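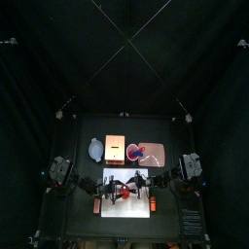 Geografía comercial urbana
Apuntes de la unidad 4: El comercio de proximidad en los centros urbanos

1. Objetivos de la unidad

Al término de la unidad, el alumnado deberá saber delimitar el área de influencia de un establecimiento de alimentación y valorar la cobertura comercial de un barrio central. Se presupone la lectura previa de los apuntes de la unidad 3 (jerarquía de centros y umbrales de demanda).

2. Conceptos básicos

Área de influencia: territorio del que procede la mayor parte de la clientela habitual de un establecimiento. En el comercio diario suele ser reducida y depende de la trama de calles, de las pendientes y de los cruces.

Umbral de demanda: volumen mínimo de población o de gasto que permite sostener una actividad. Conviene distinguir entre población residente y población presente – trabajadores, estudiantes, visitantes –, pues su comportamiento de compra difiere de forma notable.

Local ancla: establecimiento que atrae un flujo de personas del que se benefician los comercios vecinos. En los centros históricos esta función la han desempeñado tradicionalmente los mercados municipales.

3. Caso de estudio: el centro de Wotutitz

El ámbito de trabajo comprende la calle Thomas y las manzanas comprendidas entre esta y la plaza Wodley. El inventario de la asignatura recoge 62 locales en planta baja, de los cuales solo 2 se dedican a la alimentación general. La zona cuenta con 900 residentes empadronados.

La apertura del supermercado Tretutura, situado fuera del ámbito, modificó los recorridos de compra. Los hogares con vehículo concentran allí la compra semanal; los restantes dependen de los locales de la calle Thomas, con menor surtido y horario partido.

Para el análisis se adopta un radio peatonal de 500 metros, medido sobre la red viaria y no en línea recta. Las escaleras de la plaza Wodley se tratarán como barrera para personas con movilidad reducida.

4. Trabajo práctico

Cada grupo entregará un plano de usos en planta baja y una memoria breve. La memoria incluirá la delimitación del área de influencia, la estimación de la demanda residente y una propuesta de localización para un nuevo establecimiento de alimentación. Las fuentes se citarán conforme a la guía del departamento.

El plazo de entrega finaliza en noviembre. No se admitirán planos sin escala ni leyenda.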